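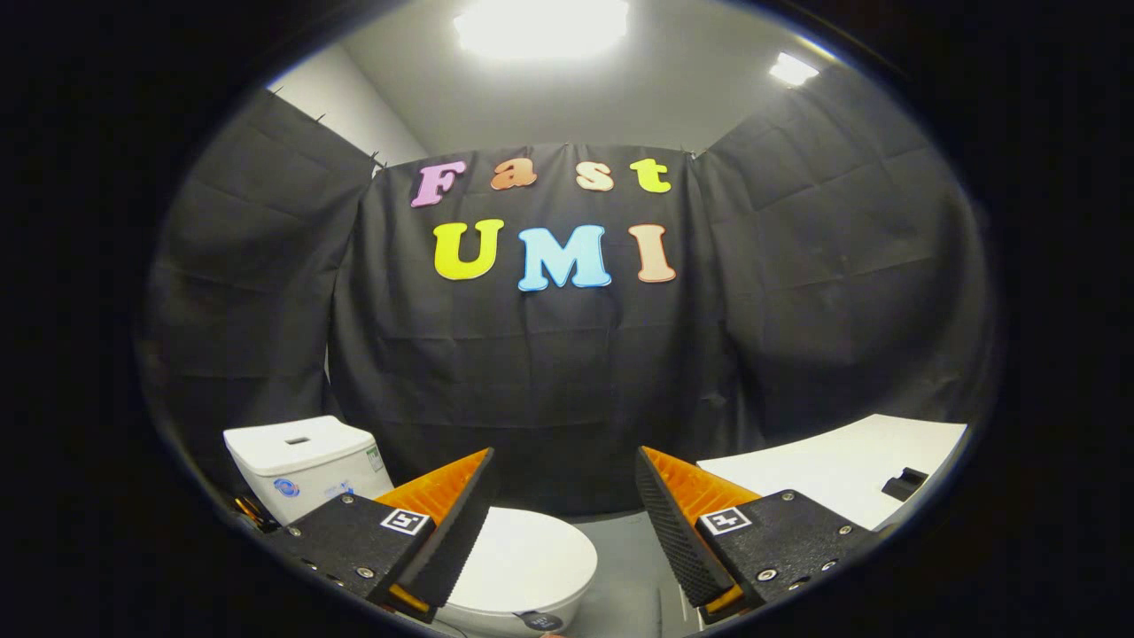
# The Small Room at Pader

The letters were up when I came in for the evening shift. They spelled Fast on top and UMI underneath, in foam, on the black cloth that covered the back wall behind the toilet. I read them twice. I didn't know what UMI meant, and there was no one left in the building to ask.

I had cleaned that room for 17 months. Before the cloth it had been a plain bathroom on the second floor of Pader, between the stairs and the Uvunia office, and it took me four minutes. Now I had to think about the curtains. I wasn't sure if I was allowed to move them.

I wiped the tank first, then the lid. I did the button with a corner of the rag. Then I stood and looked at the pink F for a while.

My daughter had letters like that when she was small. We kept them in a shoebox, and she stuck them on the side of the tub and spelled things I was supposed to answer. Mostly it was MOM. Once it was SOUP, and I made soup. When we moved out of the Nkosi apartments the box stayed behind, and I didn't notice until December.

She lives nearly 3,000 miles away now. It was past nine where I was, so she would be getting dinner on.

I pushed one edge of the cloth back with my hand, mopped behind it, and let it fall. The clips held. The fold lines were still in it, and I thought someone could have ironed that – but it wasn't my cloth.

In the hall I put the mop in the bucket and called her. She picked up on the second ring.

"Is something wrong?" she said.

"No," I said. "What are you cooking?"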